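Hollport Felt Floor Pads, Mixed Pack

$5 a pack, ships from Hamden

I started selling these because I couldn't find any I liked! My old kitchen chairs had those thin stick-on dots from the dollar bin, and every time somebody got up from dinner one would peel off and end up glued to a sock. So I went looking for thicker felt, tried a whole bunch of it on my own chairs (my family was very patient), and this is the one that stayed put.

You get 127 pads in a pack, rounds and squares mixed together, all with the sticky back already on. The big ones are for couches and dressers, the middle ones are for chairs, and the tiny ones are great on cabinet doors or under a lamp.

How I put them on: flip the chair over, wipe the feet with rubbing alcohol, let them dry, then press each pad down hard and count to thirty. Leave the chair upside down overnight if you can stand it. I never can, but Suryani Ismail, who packs the orders with me, swears by it.

Colors are oatmeal and dark brown. Black sold out and comes back in March.

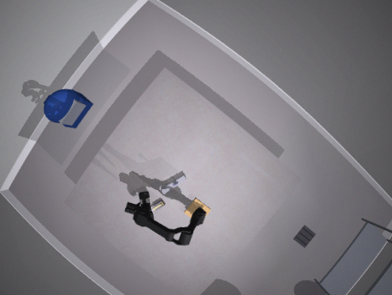 Tan square block on the floor, seen from overhead.

Please don't drag anything over a gritty floor, pads or no pads. Sand gets into felt and then you've basically made sandpaper. I run a vacuum brush over mine when I do the rugs, and I change the chair ones when they start looking flat.

Returns are fine on unopened packs. If you need odd sizes for a piano or a big old table, write to me first and I'll cut some (2 extra days, same price).

Price updated 8/25/22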